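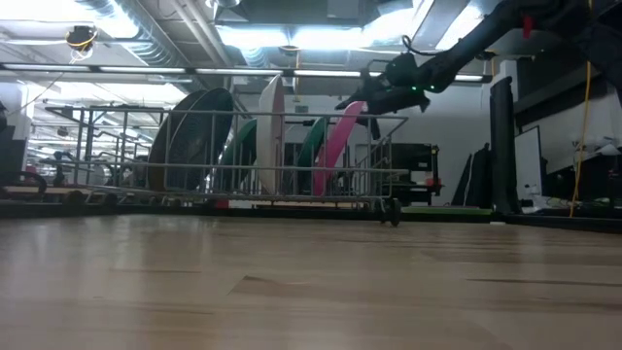
2 min read

How to Wash Dishes by Hand With Less Water

A full sink load washed under a running tap can use far more water than it needs to. The two-basin method takes the same time once you are used to it, and it works in a small kitchen.

What you need

Two basins, or one basin and a sink with a plug. Dish soap. A sponge or brush. A drying rack.

1. Scrape first

Push leftovers into the trash or compost with a spatula. Wipe greasy pans with a used paper napkin. Don't rinse anything yet.

2. Fill the basins

Run hot water into the first basin until it is a third full and add a small squirt of soap. Put cool, clean water in the second. Keep the cold water that comes out before the tap runs hot – it can go in the second basin. At my place in Grurnosbridge I catch 500 ml or more that way in December.

3. Wash in order

Glasses go first, then silverware, plates, bowls, and pans last. Change the wash water when the suds are gone and it feels slick.

4. Dip to rinse

Lower each piece into the second basin, turn it once, and lift it out. If you still feel soap, dip it again.

5. Rack and air dry

Stand plates on edge with a gap between them. Cups go upside down, at a slight tilt. Leave knives flat, away from where people reach.

Burned-on food

Cover the bottom of the pan with hot water and a spoonful of baking soda and leave it overnight. Leilani Doucet wrote in to say she simmers hers for 13 minutes instead. Either works on stainless steel. Skip both on bare aluminum, which can turn dark.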